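2022-03-30

## The little room has a table again, and we love it

If you have walked past the small room at Grinholm lately, you may have noticed that there's a surface in there. A real one! For most of the winter the table was where things went to wait: sample boxes from Nudmont, the Trekier mailing, a tray of mugs, somebody's scarf, and the big stack of catalogs that we all agreed to sort "next week" from about November on. It got so bad that people started carrying their lunch to the stairs.

Then Remedios Gatchalian put a note on the door asking who wanted to spend a morning on it, and enough of us said yes that we had to take turns (it's a small room). We sorted over 150 catalogs into keep, give away and recycle. The Nudmont boxes went up to the second floor where they should have been all along. The scarf has gone home. And under all of it was this lovely light wooden table that I had completely forgotten we owned. I remembered it as darker. I think I was remembering the cardboard.

I'm writing this up at some length because several of you asked how we want to use the room now, and because I'm just so pleased with it. It's bright in there too, with the pale walls and the white ceiling and those long lights. You feel it much more when there isn't a tower of boxes between you and the far end. Even with a bit of paper and a crumpled white something still on it, the tabletop looks twice the size it did in February.
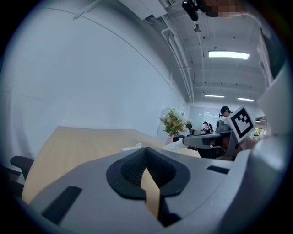
## How we're looking after it

We didn't want rules, so what follows is more of a habit that we're hoping will catch on. It came out of the first few days of people using the room and finding out what bothered them.

**Clear first, wipe second.** Take everything off that came in with you, paper scraps and used tissues included, and then wipe. I know that sounds obvious. I have personally wiped around a coffee cup, so I'm in no position to be smug.

**Wipes live on the table.** We tried keeping them in the cabinet and they might as well have been on the moon. Out on the tabletop they get used. Press the lid all the way shut when you're done, please, or the top few go stiff and the next person has to pull out a handful to get to a good one. If you finish the package, spares are in the supply closet on the left as you come in from the stairs.

**Go with the grain.** Remedios taught me this one. Long strokes in the direction of the wood, then a dry cloth straight after. It dries without streaks and takes no longer than rubbing in circles. Please don't use the kitchen spray on it. We tried that on the old reading table and it left a dull patch that never came back.

**Lift the vase.** Don't wipe around the flowers! Pick the vase up, wipe, dry the bottom of it and put it back on its corner. Fallen petals can go in the compost pail in the kitchen.

**Chairs go back by the table.** The office chairs roll very easily and have a way of ending up in the hall. The folding chair is for visitors and for those days when everyone wants to sit in on the same thing. It's lighter than it looks in the catalog, and you're welcome to borrow it as long as it comes back the same day.

**Mind the cables.** The power strip is on the floor, so look down when you push a chair back, especially with a hot drink in your hand.

The whole reset takes 3 minutes if you don't stop to chat. I always stop to chat.

## Flowers, finally

The thing people mention most is the flowers, and I can't take any credit for them. Remedios brought in the pink vase from home and said that a table with flowers on it is much harder to dump a box on. She was right! I watched a person come in with an armful of folders, look at the bouquet, and go back out with the folders. It was wonderful.

We'd like to keep something in the vase all year. There is a sign-up sheet on the kitchen door with 16 slots, which takes us well into the summer, and by August some of you gardeners should have more than you know what to do with. Grocery store bunches are every bit as welcome as homegrown. Keep it on the short side if you can, so people can see each other across the table. If you have allergies, tell me or Remedios and we'll plan around it – a bowl of lemons would look great there too.
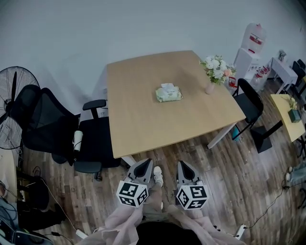
*White and peach blooms at the corner of the table, and the wipes right in the middle where they belong.*

A few more things about the room while I have your attention.

The water dispenser stays against the back wall. We talked about moving it to the hall, and then everyone who uses the room in the afternoon begged us not to. If you pour the last glass, please let the front desk know so they can bring up a fresh jug. Bring your own bottle or a mug; we've stopped buying paper cups, and the recycling bin is looking so much better for it.

The standing fan is staying as well. I was ready to send it to storage until June, but that corner gets stuffy with the door closed, even in cool weather. Low speed is plenty for most days. On high it sends every loose sheet of paper to the other side of the room, as the Trekier mailing group found out with 100 unsealed letters. (They were very good about it. We got them back in order before lunch.)

The beige unit by the wall is for things that belong to the room. If you're leaving something there overnight, put your name on it. Bags and cases can go on the floor on that side, tucked in as close to the wall as you can get them.

## Who's in there this spring

Booking works the way it always has, on the clipboard outside the door. The Didenko reading circle has asked for the early slot, and the Trekier folks will be back for their next mailing as soon as the envelopes come in. Lunch is open to everybody, no booking needed. Come and eat at a table like a civilized person! I've had my sandwich there every day so far and met two people from upstairs whose names I had been too embarrassed to ask for a year.

We still want a small hook for a drying cloth, and a coaster or two would be nice. If you have either one sitting in a drawer at home, leave it with Remedios at the front desk, or bring it along when you do your turn with the flowers.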